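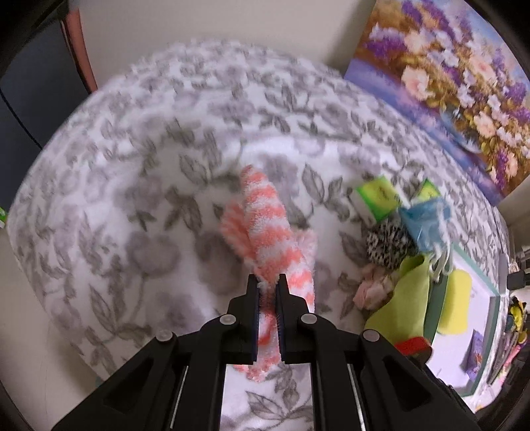 Según Shalini Chaudhary, un taller textil debería publicar sus tolerancias antes que su historia, y con ese criterio está ordenada esta página.

Quiénes somos

Clenetti es un laboratorio y taller de acabado textil para ropa de hogar. Trabajamos con felpa, coralina, franela, percal y tejidos de rizo, en pieza o confeccionados. Prestamos tres servicios: ensayo, acabado por encargo y redacción de instrucciones de conservación. No fabricamos tejido ni vendemos al público.

La sede está en Selside, en una nave de una planta con dos zonas separadas: la húmeda (lavado, tintura de muestras, centrifugado) y la acondicionada, donde las probetas reposan antes de medirse. La sección de confección pasó al edificio de Dumlao en octubre y mantiene allí su propio muelle de carga.

Ensayos

El grueso de la actividad corresponde a cuatro determinaciones:

Estabilidad dimensional al lavado y al secado. Se marca la probeta en urdimbre y trama, se lava según el programa pedido y se mide de nuevo tras el acondicionamiento. El informe recoge las dos direcciones por separado - el valor medio de ambas no se facilita, ni siquiera a petición.

Solidez del color al frote, en seco y en húmedo. En los tejidos de pelo se ensaya a favor y en contra, y consta el peor resultado.

Formación de bolitas. Evaluación visual en cabina con luz normalizada, por dos personas que no comparan notas hasta haber firmado.

Pérdida de pelo. Procedimiento interno, con filtro pesado antes y después del ciclo. No es un método acreditado y así figura en la cabecera del informe.

El tamaño mínimo de muestra es de 100 cm de largo por el ancho total del tejido, sin incluir los primeros 5 cm desde el orillo. En artículos confeccionados se piden 4 unidades del mismo lote, sin lavar y con la etiqueta puesta.

Acabado por encargo

Suavizado, perchado, tundido y prelavado. Cada partida entra con una ficha en la que el cliente fija gramaje de salida, encogimiento residual admisible y aspecto del pelo. Si falta alguno de los tres datos, la partida queda en espera. No mezclamos partidas de distinto cliente en un mismo baño, tampoco cuando el color coincide.

Equipo

Dirección técnica: Edgardo Lumbao
Laboratorio: Shalini Chaudhary
Acabados: Arnel Soriano
Confección (Dumlao): Ronaldo Yap
Calidad y archivo: Alfredo Manalo

Registro y trazabilidad

Los expedientes se gestionan en Zedport, nuestra aplicación interna. Cada uno contiene la ficha de entrada, las lecturas sin redondear, la identificación del equipo de medida y una contramuestra sellada. El expediente 2741 fue el primero tramitado íntegramente sin papel; los anteriores se consultan en archivo físico, previa solicitud.

Las contramuestras de felpa y coralina se guardan extendidas, nunca plegadas - el pliegue deja marca en el pelo y altera una segunda evaluación.

Visitas y envíos

La recepción de muestras es de lunes a viernes por la mañana. Los paquetes sin referencia de pedido no se abren. Las visitas al laboratorio se acuerdan por escrito con Alfredo Manalo e incluyen la zona acondicionada solo si no hay probetas en reposo.

Texto revisado en enero de 2021.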